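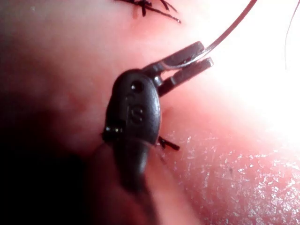
Womau suturing practice kit, second version

Reviewed by Maham Talpur, 2023-12-26

The Womau kit is sold to vet nursing and medical students who want to practise wound closure at home. It comprises a silicone pad, a needle holder, toothed forceps, scissors, a scalpel handle and 24 sutures in mixed sizes. The carton weighs 1,020 g, most of it pad. I bought mine in July and have used it for six months at a kitchen bench, mostly for simple interrupted and vertical mattress sutures.

The pad

The pad is built in three layers: a thin skin, a softer fat layer and a firm base standing in for muscle. A mesh is bonded between skin and fat to stop the suture pulling through. In the first version the mesh lifted at the corners after a few weeks. In this one it has stayed down everywhere except one end of the longest wound, where I had been tying too tightly and too close to the edge.

Womau rates the pad for up to 3,000 needle passes. I don't know how that figure was arrived at. On mine, the short wounds are still usable and the long one is finished. A bite placed 5 mm from the edge will hold reasonable tension. At 2 mm it tears, and the tear then runs along the wound on the next throw.

Smell out of the box is strong. Two washes in warm water and dish detergent dealt with most of it. Dry the pad fully before it goes back in the tray or the wounds stick shut.
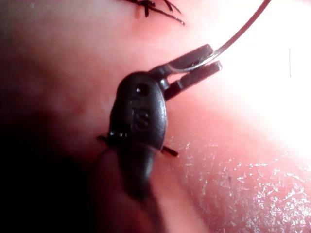

Smooth skin surface with a black instrument tip close against it.

Instruments

The needle holder is the best part. The jaws meet evenly, the ratchet engages on the first click and the box joint has developed no side play. The forceps are too stiff for fine work, and after an hour my thumb notices. The scissors cut monofilament cleanly and braided material less so. The scalpel handle accepts standard blades, although none are supplied with kits posted within Australia.

Everything is stainless steel, according to the leaflet. I found a small rust spot at the scissor screw after leaving them damp overnight. It came off with a nylon brush and has not returned. A drop of instrument oil on each joint once a month would be sensible, and the leaflet should mention it.

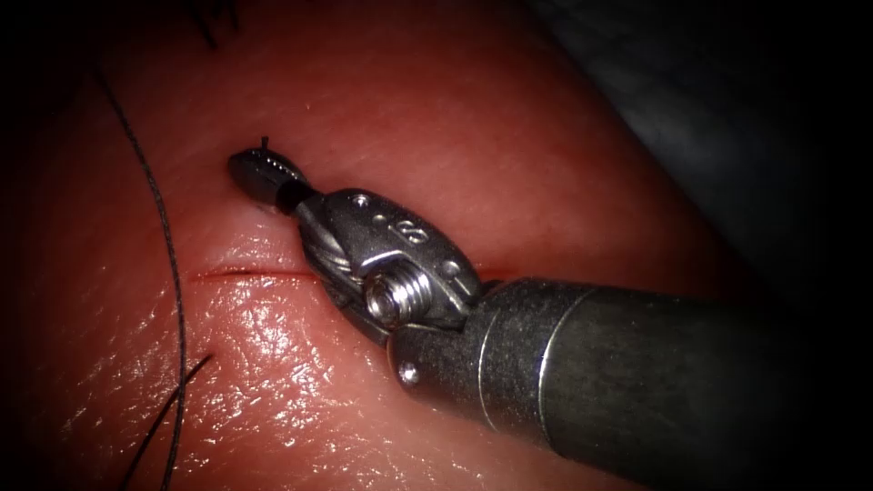
Surface finish matters more in a practice pad than most buyers expect. The older Pirken pad has a dull, powdery skin that grips a glove and hides needle marks fairly well. Womau has gone the other way. The pink pad in the photo has the same sort of gloss, and under a single overhead lamp a finish like that throws a highlight right where you are trying to judge entry depth. I moved my lamp to the left and lowered it, which fixed the problem for simple sutures. For subcuticular work I still prefer the Pirken.

Sutures

The supplied sutures are marked for training use only. Needles are reverse cutting throughout, so there is no taper point to try on the deeper layer. The 3-0 nylon has a lot of memory and should be stretched gently before use. The 4-0 is better behaved, and you will run out of it first. Refill packs are sold separately and take a fortnight to reach Adelaide.

Storage

The zip case is adequate. Its elastic loops are sized for the supplied tools, and a longer needle holder will not fit.

Verdict

A sound pad and a very good needle holder, let down by the forceps and the glare. Worth the price if you own no instruments. If you do, buy the pad alone – the seller lists it separately – and put the difference towards 4-0 nylon.

Recent reviews
Pirken layered pad, long-term notes
Evham bench lamp with weighted base
Rizvi toothed forceps, fine tip
Nitrile gloves for small hands, by Muchen Feng

Contact | Copyright 2023 | Back to top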